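Search this site Search Go

Vostero Hand-Held Gripper Demos: data card, with fault notes

Maintained by Tshepo Modise. Robot learning group, Bondumeck.

## What you get

1,143 demonstrations of two-handed tabletop work, recorded with a pair of hand-held grippers. Each one has a wrist video stream, a gripper width signal and a 6-DoF pose track. There are drink containers, paper, tape and plenty of handovers from one gripper to the other, and I'm really pleased with how much variety we got out of one table!

Please read the fault notes before you train. 330 of the demonstrations carry a bad width signal. They ship with everything else (in `flagged/`), and I think they're the most interesting part of the release.
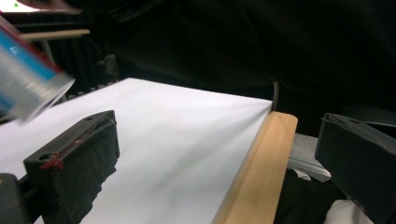
## The fault: width drift

The gripper width comes from a small encoder on the finger slide. During the May sessions the reported width started creeping open while the fingers were standing still. A held container would be logged at the right width, then a little wider, then wider again, until by the end of the episode the log claimed the gripper had let go.

We trained a policy on the raw logs first. It picked things up beautifully and then opened its fingers in mid-air every time the hold ran past a couple of seconds. We spent two weeks blaming the learning rate.

The cause was a set screw on the encoder magnet. It had been put in without thread locker, so the magnet could walk along its shaft. Vanags, our build tech, found it by holding a unit up to his ear and shaking it. Fantastic debugging, no software involved.

This site uses cookies to remember your settings. Accept | Manage

## How to spot a drifting episode

Plot `width_mm` against time over any stretch where the fingers are closed on something rigid. A healthy trace is flat with a little noise. A drifting one climbs in small steps, usually right after a fast arm movement.

`check_drift.py` does it for you:

 python check_drift.py --root data/ --window 600

The window is in samples. Shorter windows flag normal squeezing on soft items, so leave it alone unless you have a good reason.

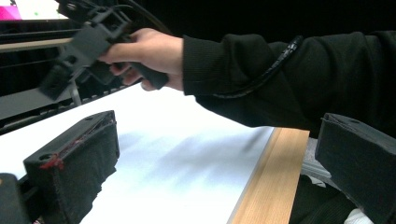 Page last changed: Friday, October 22, 2021

## What we fixed

- Thread locker on every magnet screw, both units.
- Zero check at the start of each episode: fingers fully closed, width must read 0.
- A second zero check at the end. Episodes that fail it go straight to `flagged/`.
- Cable strain relief. The drift wasn't the cable's fault, but we had the units open anyway.

Finger pads are a separate matter. They wear, and a worn pad shifts the closed width slightly from the very first sample. It's a constant offset, and the loader subtracts it. Don't confuse the two!

## Safety note

One drifting policy made it onto the Stedik arm before we understood any of this. It dropped a full bottle from shoulder height next to an open power supply. No one was hurt and the supply survived, but since then we run new policies with empty containers and keep electronics off the floor near the arm. If you replay anything from `flagged/` on hardware, please do the same.

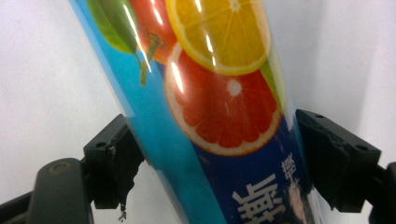 Data card no. 2

## Using the flagged set

You can repair many of these. Finger width can be estimated from the wrist video, and for rigid items that estimate is good enough to train on. We include ours as `width_vision`, next to the raw signal, which we left untouched.

They also make a lovely test set for fault detection. If your method catches the drift earlier than our script does, I want to hear all about it.

## Known gaps

- Shiny wrappers throw glare, and the vision estimate gets jumpy on them.
- Fast swings blur the video. Pose is still fine there.
- No deformable containers in the repaired split yet.

Open an issue with the episode number and a plot if something looks off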